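Trukia Welcome Notes

A collection of short, plain-language notes for people who are newly arrived in town and for the neighbors helping them settle in. It grew out of the Tondex resource desk, where the same questions came up week after week: how do I get a bus card, where do I sign my kids up for school, what do I bring to the food pantry? We started writing the answers down, and now there are 2,255 of them!

What's in it

Each note is one question and one answer, kept short enough to read on a phone while standing in line. Notes are sorted into 13 topics. Housing and school enrollment are the biggest, and winter clothing is small but gets used a lot (especially by families spending their first cold season here).

Every row has these fields:
note_id, a number that never gets reused
topic
question
answer
language
last_checked, the month someone last called or visited to confirm the details

The notes come in 9 languages. English has the most complete set, and the others are catching up fast thanks to the Vidcombe evening class, whose members have been translating and fixing our clumsy phrasing at the same time.
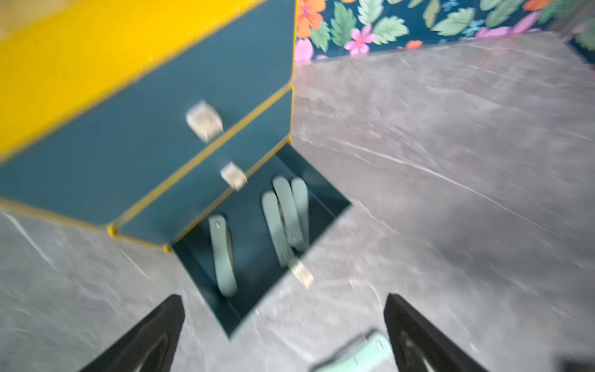
Translations are done from the English text and then read aloud by a second person. Reading aloud has been wonderful for catching stiff sentences. If you find one we missed, please send it in with the note_id and your better version.

Using the notes

Print them, post them, read them over the phone, put them in your own handbook. We'd love to hear where they end up! Keep the last_checked month next to the answer, please. Office hours and bus routes change, and an old answer can cost someone a whole morning.

Known gaps

Notes on rides to medical visits only cover Tondex. Job training is thin. Anything about immigration status was left out on purpose, and those questions should go to a qualified legal aid office.

Changes

April: merged duplicate pantry notes, added childcare as its own topic, fixed broken accents in the translated files.

Maintained by Huang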